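Gratholm Open Day: Your Questions

I've been answering these by email all week, so I figured I'd put them in one spot!
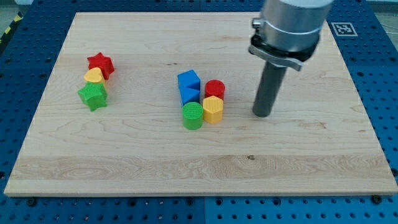 When is it?
2024-08-04, doors at 10. Come early if you can (the parking lot fills up fast, and the one across the street belongs to the bakery).

Do I need a ticket?
Nope, just walk in. We do stop letting people in once there are 500 of you in the building, so there might be a short wait at lunchtime.

Will I see a robot arm working?
Yes! I run the block-pushing demo myself, with stars, hearts, cylinders and so on. Shout out a request and I'll give it a go – no promises it'll work on the first try.

Can my kids touch the blocks?
Not while the arm's running, sorry. Ask me between runs and I'll happily hand some over.

Is Dallness open too?
Only the ground floor. The upstairs tour moved to September.

Who do I ask about school visits?
That's me again, Kamarul Pelupessy. Grab me at the demo table or leave a note at the front desk.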